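Nerncombe Appliance Task Kit
Bench package for two-arm manipulation work

Products / Task Kits / Appliance

Overview
The Appliance Task Kit is a ready-made set of fixtures, mounts and software for teams that want a robot to work the controls of ordinary kitchen appliances. It covers doors, push buttons, button bars and displays. The kit is sold by Nerncombe and runs on the Asance controller, versions 7 and up. It fits most two-arm benches with parallel grippers.

Appliances are not included. Customers supply their own, and the setup software is meant to be run again each time one is swapped.
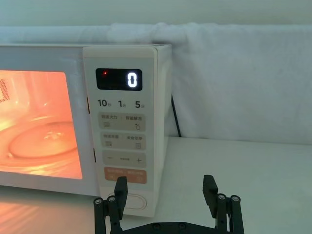

Fingertip choice has the largest effect on button work. The kit ships with flat paddle fingers in matte black, plus a narrower pair for small keys. Paddles suit a large target, such as the white oval push button low on a microwave panel, and they hold up well against stiff springs. They also take up room in the wrist view. With the gripper open in front of the panel, the left finger covers part of the oval button and part of the orange bar above it, while the display and the quick-time labels stay clear. Plan the approach so that the label is read first and the finger comes in second. The Zevo software does this by default and stores the last clear view of each target until the press is finished.

What is in the box
Two pairs of paddle fingers
One pair of narrow fingers
Two wrist camera mounts with cable clips
One chest-height camera mount
Countertop locating plate, white
Entwistle force pads, set of four
Zevo software license, one bench
Printed setup guide

Cameras are ordered separately. Any model on the compatibility list can be used, and mixing models between wrist and chest is supported.

Setup
Fix the locating plate to the counter and set the appliance against it. Power on the arms and home them before the camera mounts are tightened. Run the panel survey from both the wrist and chest positions. The software asks you to name each control once. Names can be typed in any language, and printed labels do not have to be in English.

Allow about 40 minutes for a first setup. Later changes of appliance are shorter, as the arm and camera calibration is kept.

Lighting matters more than most customers expect. Glossy panels pick up reflections from overhead fixtures, and a washed-out label will be flagged in the survey. Move the lamp or turn the appliance a few degrees, then repeat that part only.
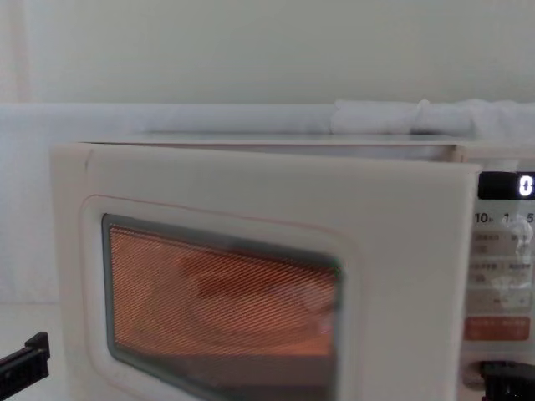

Can the kit be used with a single arm?
Single-arm benches are supported for button presses and display reading. Door tasks that need one hand to steady the appliance require the second arm, and those entries are grayed out in the task menu when only one is connected.

Specifications
Force pad life: 2000 presses at the default setting
Locating plate weight: 3192 g
Maximum reach from plate edge to target: 227 mm
Controller: Asance 7 or later
Gripper type: parallel, electric

Limits
The kit is intended for research and test benches. It is not rated for food service or for use near open water. Do not place liquids inside an appliance during unattended runs. Force pads should be replaced as a full set, and the press counter reset afterward from the maintenance screen.

Ordering
Part number NC-227 covers the full kit. Replacement fingers and force pads are listed under Spares. Benches already running Zevo can order the hardware without the license. Orders placed before noon are packed the same day.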